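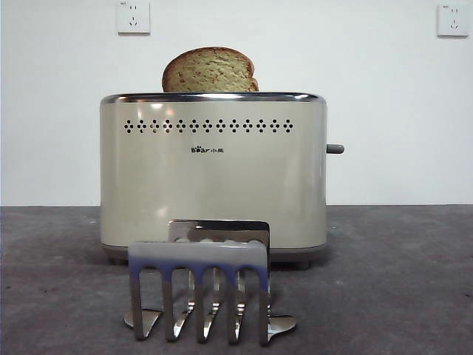

Fetholm 30 coach with driver

The Fetholm 30 is our mid-sized touring coach, hired out with a driver from the Samthorpe yard. It seats 30 passengers and suits wedding guests, works outings, club trips and airport transfers where a minibus is too small.

Seats are reclining, with lap belts and a folding table on each. There is a toilet by the rear door and a fridge beside the driver. Air conditioning is fitted throughout. Large cases go in the underfloor hold, and coats and small bags go on the overhead racks.

One wheelchair space can be set up by taking out two pairs of seats. Please ask for this when you book, as the seats are removed at the yard and cannot be moved on the road.

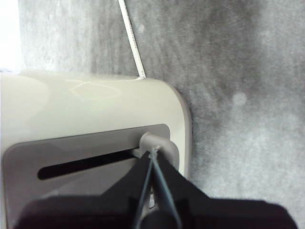
The microphone and speakers are free to use. Music can be played from a phone through the Bastinum sound unit at the front, and the driver will show your group leader how to connect. Cold food and soft drinks are welcome on board. Hot food is not, and alcohol must be agreed with the office in writing beforehand.

Hire periods

Half day: up to 5 hours, yard to yard
Full day: up to 9 hours, yard to yard
Evening: return to the yard by 1 am

Longer hires need a second driver, which is charged separately. Parking, tolls and ferry fares are added to the final bill at cost. A cleaning charge applies if the coach comes back in a poor state.
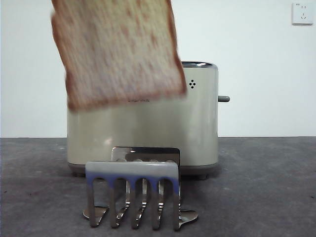

Vehicle hire list, page 10

Booking

A deposit holds the coach and the balance is due before travel. Send us your pick-up address, the number of passengers and any stops on the way. Narrow lanes and low bridges should be mentioned at this stage. The coach is off the road for servicing in November, when the Đỗ coach is offered at the same rate.

Quotes and changes to existing bookings are handled by Thoa Nghiêm at the Samthorpe office. Changes to pick-up times can be made up to noon on the day before travel.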